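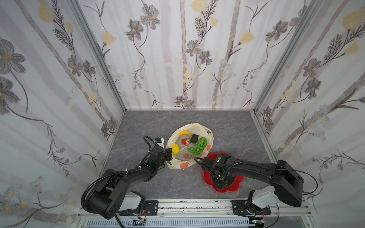
Play food, and where to put it at the end of the day

Any house that has had a small child in it for longer than a month or two will have a banana in the bathtub and a strawberry under the radiator. We have been collecting play food since our oldest could sit up, and we are now on our third little shopkeeper, so I have had a good many years to try out ways of keeping it together. Some of them were expensive and most of them were silly. What follows is what we have settled into, plus a few things readers of this page have sent in since I first put it up in March.

Start with the bag

I used to be a great believer in boxes. We had a lovely lidded one from a shop in Privton, with compartments, and I spent an entire evening sorting the fruit from the vegetables and the vegetables from the cakes. It lasted until breakfast. Children want to tip things out, and then they want to shove things back in, and a soft bag with a wide mouth lets them do both without any help from you.

A plastic bag is fine for an older child who is past putting things over her head, and you can see what's inside if it's the see-through sort. For babies and toddlers please use cloth or mesh instead, with no long drawstring, and keep the plastic ones up on a shelf. I am strict about this even when we have company.

Whichever you use, fold the rim outward a couple of times before you start putting things away. It makes a sort of collar, and the bag stands open by itself while you fill it. I do the same thing with leaf bags in the fall and with the bag the flour comes in, and I'm still a bit pleased with myself every time.

If your bag slumps, slide something flat into the bottom. The lid of an old takeout container, a thin plastic tray, or a piece of stiff card cut to size will all do. You get a floor for the food to sit on, and the grapes stop finding their way into the corners (ours have little stems that catch on everything, and I have mended the same hole twice now).

Packing order

Big and hard things go in first. Peppers, eggplants, the pineapple if you have one, and any cans or jars. Then the long things, bananas and carrots and the French bread, laid across. Grapes and anything else that comes in a bunch can be draped over the top, where they'll settle into the gaps on their own. The tiny pieces are the trouble. A square of chocolate or a single slice of cake will drop straight to the bottom and not be seen until summer, so we keep a small zippered pencil case for those and put it in last.

Let the child do the packing, even if it takes three times as long, and it will. We play grocery store backward: she is the customer returning everything, and I am the very patient clerk who says "and was there anything wrong with the strawberry, madam?" There is always something wrong with the strawberry.

Plates and dishes

Keep one plate out. I know it seems untidy, but a single bright plate left on the floor or the play table gives everybody a place to begin the next day, and stray pieces you find during the evening can be dropped on it as you pass. The ones with scalloped or petal-shaped edges are sweet but they don't stack well with the plain round ones, so if you have a mixture, store the fancy ones standing on edge in a dish rack. We found our rack at the Isesport flea market and it has held up beautifully.

Cups go upside down. If there is a teapot, take the lid off before you put it away, especially if there has been real water involved.

Washing

Solid plastic pieces can go in a sink of warm water with a squirt of dish soap. Hollow ones are another matter. If there is a little hole or a seam, water gets in and stays in, and what comes out later is not something you want near anybody's mouth. Wipe those with a damp cloth and dry them right away. Wooden food gets a quick wipe too, never a soak. For the grooves around strawberry leaves, an old soft toothbrush is just the thing.

Dry everything on a towel overnight before it goes back into a closed bag. I was impatient with this once and had to throw out a whole bunch of grapes and a perfectly good corn cob.

A wipe-clean play corner

If you have the space, it's worth giving the play kitchen a corner of its own, with a hard floor. Crumbs and real raisins come up with one pass of a cloth, and the toys don't drag fluff back into the bag. Ours is just a leftover piece of stone-look flooring, which hides a great deal between moppings.

We papered behind it as well, with the end of a roll from Seyoum, a flowery pattern I could never have lived with across a whole room but which makes me happy in a small dose. If you do the same, run the pattern around the corners before you trim anything, and pick a paper you can sponge. Stems and branches disguise a pencil mark very nicely. A plain paper will not forgive you.

Thinning out

I counted ours once when we were moving, and there were 70 pieces, not including the tea set. A reader in Ilia wrote to tell me that her family daycare has more than 1,000, kept in pillowcases, and I had to go and lie down. You don't need nearly so many. Put half away in a closet and swap the two halves when interest starts to flag. The old things come back as good as new, and a bell pepper nobody has looked at in weeks can be the star of an entire afternoon.

Pass along anything whole and clean. Cracked pieces should go in the trash, however fond of them you are, and check the little ones against the cardboard tube from a roll of toilet paper while you're at it. Anything that fits inside is too small for a child under 3.

If you have a better way with the tea set, do write in. I still haven't found one.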